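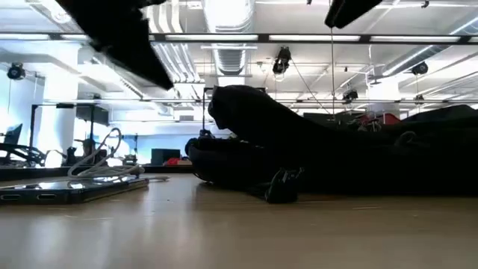

Figure 1. Table station with both gripper fingers over the work surface; phone, white charging cable and black fabric item on the table.

Bament Returns Handling - Automation Pilot
Progress report, second period, to the Oken Fund
Prepared by Davina Cairns, operations lead
Period ending February

1. Status

The pilot is on schedule for the table station and behind schedule for the intake link. Spending is within the approved amount. One change to the work plan is requested in section 7.

The pilot covers the sorting of mixed returns: goods that come back to Bament in one bag or box with accessories, packaging and at times personal belongings mixed in. Before the pilot all of this was done by hand at the returns benches. The aim stated in the application is to move the first separation step to a two-gripper table station and to keep inspection, grading and any contact with the customer with the present staff.

2. Work done in the period

The station was moved from the bench-top trial setup to its own table in the open-plan area. Lighting in this part of the building is by ceiling fixtures, and the table surface reflects it. Glossy items such as phone screens gave false edges in the first weeks. The detection settings were changed twice. The second change removed most of the false edges but made the system slower to accept a black item lying on another black item. We have kept the second setting for now.

The test set was extended to 555 item groups. A group is what one customer might plausibly send back together: a garment, a device, a cable. Groups are laid out by the operator without arranging them, so that cables cross other items and fabric lies as it falls. Of the item types in the set, 11 are treated as hard and are reported separately.

Software work was done by Plitoditz under the existing contract. The version now installed lets the operator stop a pick, mark the reason and restart from the same state. The earlier version had to be restarted from the beginning of the group, and operators had started to clear the table by hand instead, which left no record.

3. Results by item type

Rigid items with a clear outline are picked reliably when they lie apart from everything else. A phone lying flat is not a difficulty in itself. A phone with a cable resting on it is. The gripper tends to close on both, and the cable then drags the neighboring item with it. The present rule is to remove the cable first. It works when one loop stands clear of the table and fails when the cable is flat or runs under fabric.

Soft black items remain the weakest group. Folds hide straps and buckles, and the system cannot yet tell a jacket from a bag when either is crumpled. For sorting purposes this matters less than expected, as both go to the same inspection line. It does matter for the pick point. A pick on a strap lifts the item at an angle, and anything lying on it or inside it can fall. Strap picks are now blocked where the strap is detected, and the operator is asked for a pick point where it is not.

Operator requests have fallen over the period for rigid items and have stayed level for soft items. We do not expect the second figure to move until the new fingertip set has been tried.

4. Changes for staff

The application named 25 people in returns handling whose work could be affected. No positions have been removed and none are planned for removal under this grant. The content of the work has changed for five of them, who have been trained as station operators and rotate through the role.

An operator lays out the groups, watches the picks, answers requests from the system and records stops. The physical load is lower than at the benches, with less lifting and less repeated reaching. The attention load is higher. Operators report that watching a machine do a task they could finish faster themselves is tiring in a way that bench work is not. After the first reports the length of a turn at the station was cut to half a shift, with the other half spent on inspection.

Agnes Moncrieff, who represents the returns staff in the pilot group, collected written comments from operators and bench staff. The main points were:

- Stop reasons on the list did not match what operators saw. "Grip failed" was being used for four different problems. The list has been rewritten with the operators.
- Bench staff receive more of the difficult returns than before, since the easy ones go to the station. Their hourly counts have dropped as a result, and they asked that the counts not be compared with last year's. Management has agreed to this in writing.
- Operators wanted to know whether the stop records would be used to assess them. They will not. The records carry a station number and no name.
- Pay for the operator role is the same as for bench work. Staff consider it a skilled role and have asked for a review. This is outside the grant and is being handled by the personnel office.

The second point was not foreseen in the application. We think it is the most important staffing result so far. Taking simple work away from a bench changes the job that is left on it, and the staffing plan for the benches was drawn up on the old mix of returns. A revised plan is being prepared.

5. Training

Operator training takes two days, one at the station and one on stop records and safe access to the table. The safety part was rewritten after the move. The rule is that no hand goes over the table until the grippers are parked and the light at the operator's desk has changed. Two operators asked for a larger parking distance, and this has been set.

A short version for bench staff was added at their request. It explains what the station sends on to them and how to return an item that was sorted to the wrong line.

6. Delays and risks

The intake link, which is to bring goods to the station on the existing conveyor, is late. The supplier, Tennant, has delivered the frame but not the transfer unit. Until it arrives, all groups are carried to the table by hand, and the throughput figures say little about normal operation. We have left them out of this report for that reason and will supply them once the link has run for a full month.

The risk that soft items will not reach the agreed level is raised from low to medium. If the new fingertips give no improvement, soft items will be routed directly to the benches, and the station will be limited to rigid items and cables. The bench staffing plan is being written to cover both outcomes.

7. Request

We ask the Fund to approve moving the unused part of the travel budget to operator time. The sum is small and the total does not change. It would let all five operators take part in the fingertip trials during paid hours - at present only those on shift can attend, and the results depend too much on who happens to be there.

8. Next period

Fingertip trials on the soft item group come first, followed by installation of the transfer unit if delivered. A second round of written comments will be collected by Agnes Moncrieff and attached to the next report in full. The revised bench staffing plan will be sent separately when it has been agreed with staff.

Questions on this report should be sent to Davina Cairns at the Bament operations office.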